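# Teltley Memorial Ride – route and rider data

Rider records and route files for the memorial motorcycle ride from Gallutgate to Teltley. Last export: 2018-01-11. Maintained by Siebe Boersma.

## Contents

- `riders.csv` – 315 rows, one per registered rider
- `legs.csv` – 8 rows, one per leg of the route
- `stops.csv` – fuel, meal and overnight stops

The full route is 559 miles. Distances come from the planned route, so detours on the day are not included.

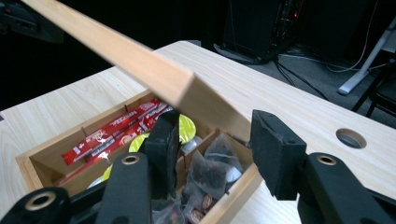
Riders who signed up as a pair on one bike have two rows and share a `bike_id`. The `in_memory_of` column is free text and was left as people typed it. Please don't correct spellings there.

## Known gaps

Leg 6 has no end time. The sheet from the Chávez stop never came in – if you have a copy, send it and I will add it. Six riders joined at Niltinent and have a blank `start_time`.
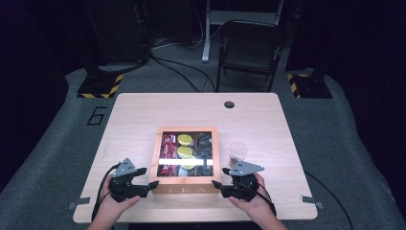
*Tea box and cup on the table.*

## Use

Free to use for planning or local news. Phone numbers and home addresses were removed before export. The next update is due in March, with the new fuel stops.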